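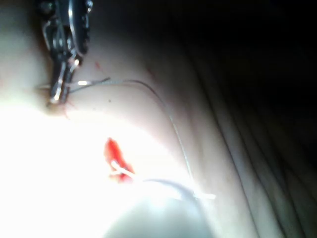 Close-up of a surgical instrument and thread

Pluvdale Trade Rulings Project: progress report, May
Prepared for Priya Brannigan, Oyelaran Fund

Hi Priya, and thanks for giving me the extra few days on this one. You asked for the plain version, so I've kept the legal stuff short and put the money near the end.

As you know, we're building a free, searchable collection of customs and export license decisions, so that a small company whose shipment gets held up can see how earlier appeals came out. We now have 3762 decisions loaded and tagged. The big push came when Wanda Escobedo worked out that the older tribunal rulings had been filed under the name of the shipping agent and not the company that brought the appeal. Once she'd cracked that, we pulled in a whole run of cases we'd been missing (I may have cheered out loud in the reading room, sorry to everyone on that floor).

The summaries are slower. Each one gets written by a law student and then checked by Alaric Benavides, who has strong feelings about the word "sanctioned" and wants it out of every headline – it can mean approved or punished, so fair enough. We have more than 100 summaries live, with another 42 sitting in his queue.

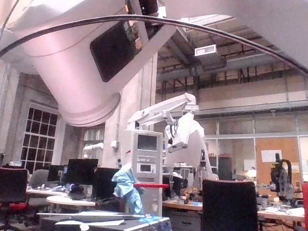
What's running behind

The cross-border referrals. When a national court sends a point of law up to a higher one, the case can go quiet for ages, and our database wants a final outcome before it will publish a record. Stuart Ashworth is adding a "referred, still open" status. He had hoped to finish it before this report and he's close, but the date sorting still puts open cases at the bottom of the list, where no reader will ever look.

We've also had to redo the tags for license refusals. I lumped "refused" and "returned without a decision" together back at the start, and that was my mistake. They're very different things if you're the one waiting on a license! Wanda Pruitt is splitting them by hand and has finished the machinery and farm equipment cases.

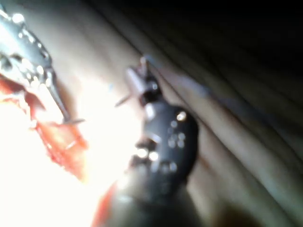

Can a company use one of our summaries in its own appeal?

It can use one to find the right ruling, but it should cite the ruling itself. Our summaries are a reading aid and have no standing in front of a court or tribunal. Every summary page links to the full decision for that purpose, and Imham has agreed to keep those links stable for the length of the grant.

I get asked this at every single workshop, so it's going on the home page too.
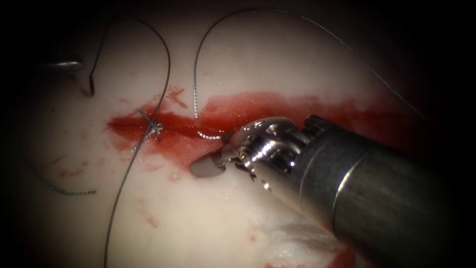 BUDGET AND NEXT STEPS

We're under on travel and over on scanning. I'd like to move the leftover travel money across, if you're happy with that – a quick email from you is enough for our finance office. Hosting with Skindevden is paid up and there are no surprises there.

Next we run two workshops for freight companies, get the new status live, and clear Alaric's queue. I'll send you the workshop handouts as soon as he's done crossing things out.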